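Stalley Annexe, Kultstead
Tenant's copy of the safety inspection checklist, with comments
January 2018

The official sheet for this building is the Givix form, which has a box for yes and a box for no and a line at the bottom for a signature. In August every box on it was ticked yes. I was in the building that day and the inspection took less time than my lunch. So this round I have used the same headings and written down what I looked at. Where I couldn't check something I have said so. "Unable to check" does not mean pass.

Ratings used: OK / Fix / Unable to check / Not convinced

ENTRY AND PATHS

1. Front path level and clear
Fix. The paver next to the downpipe rocks when you stand on the house side of it. It was reported in August and the reply was that it had been "monitored". I would like to know what it did while it was being monitored.

2. Front door opens fully and closes by itself
OK to open. Not convinced about closing. It shuts nicely if the window in the hall is closed. With the window open it stops a hand's width short, and on a warm day the window is always open.

3. Step edges marked
OK. The strip on the top step is new. The one on the bottom step is the old one and is lifting at the left corner, so press it down or replace it before someone's heel finds it.

4. Outside light
Unable to check. It is on a sensor and I was there in daylight. The form says yes. I assume whoever filled in the form was also there in daylight.

FIRE AND EXITS

5. Extinguishers in place and in date
OK for the one in the hall. The tag is punched and the pin is in. The kitchenette one is in date too, but it hangs behind the door when the door is open, and the sign for it hangs behind the door as well. Antunes did the servicing and put it back on the hook they found it on. Fair enough, but the hook is in the wrong place.

6. Fire blanket
OK. Give the pouch a wipe, it is greasy.

7. Smoke alarms
Not convinced. I pushed the test button in the hall and it sounded. The back room alarm gave a short chirp and stopped. I'm told this is normal for the model. I have not found anything in the instruction leaflet that says so, and I did read it.

8. Rear exit unlocked from inside at all times
Fix. The handle works. The sliding bolt above it also works, and somebody had slid it across. A bolt on an exit door should come off altogether. Asking people to remember has been tried.

9. Exit signs lit
OK. Both lit. Unable to check how long they last with the power off, as I am not allowed in the switchboard.

ROOMS AND FURNITURE

10. Chairs sound
Fix. A few of the stacking chairs have lost the rubber from a back leg and they skate on the vinyl. I have put those against the wall with tape across the seat. The Givix form has the chairs under "general condition: good", along with the curtains.

11. Tables stable, surfaces in good order
This heading asks two different things in one line, and a single tick can't answer both. Stability I tested by leaning on each corner and then trying to fold a leg in with my foot while the catch was on. The catches held. Surfaces I looked at from above and then ran a hand along the underside edge, where splinters and old staples tend to be. I'd call the surfaces OK. I'd call the table near the sink Fix, as one foot has lost its levelling screw and a folded bit of card is doing the job.
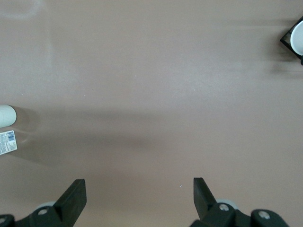 Item 11, tabletop with a matte beige-mauve finish, from directly above.

A note on cleaning. The product label under the sink says it is safe for all surfaces. I don't believe any label that says all. Try it on an underside first, and if it leaves a dull patch go back to warm water and a cloth.

12. Shelving fixed to the wall
Not convinced. The tall unit has a bracket at the top and the bracket has a screw in it. Whether the screw is in anything is another matter. The unit moves when pulled. Take the heavy boxes off the upper shelf until someone has had the bracket off and looked.

13. Floor coverings
OK in the main room. Fix in the back room doorway, where the metal strip has risen in the middle.

ELECTRICAL

14. Appliances tagged
Fix. The urn is tagged. The fan heater isn't, and it should go home with whoever brought it in. The toaster has a tag with the date rubbed off, which I am counting as no tag.

15. Power boards not daisy-chained
Fix. Two of them, one plugged into the other, behind the bookcase. I unplugged them. They were plugged in again before I had finished the kitchenette.

16. Safety switch tested
Unable to check. See item 9.

KITCHENETTE AND TOILET

17. Hot water at a safe temperature
Not convinced. The thermometer I used at the hand basin read 60, which is too hot for a basin that children use. It is a cheap thermometer and I wouldn't swear to it, but my hand agreed with it. Needs a plumber with a proper one.

18. First aid kit complete
Fix. Plenty of bandages, no gloves, and the saline is out of date.

19. Toilet door can be opened from outside in an emergency
OK with a coin. Tape a coin to the frame.

MONEY

20. Last year's works
Not on the form, but it ought to be. Tenants were charged a share of $2,371 for "safety upgrades". What I can find for it is the step strip and a new sign. I have asked for the invoices. The one I've been shown is for just over $200.

Outstanding from August and still not done: items 1, 8, 12 and 15.

Copy sent to Givix. Please write on this one, not a fresh form, and put a date next to anything you say has been finished.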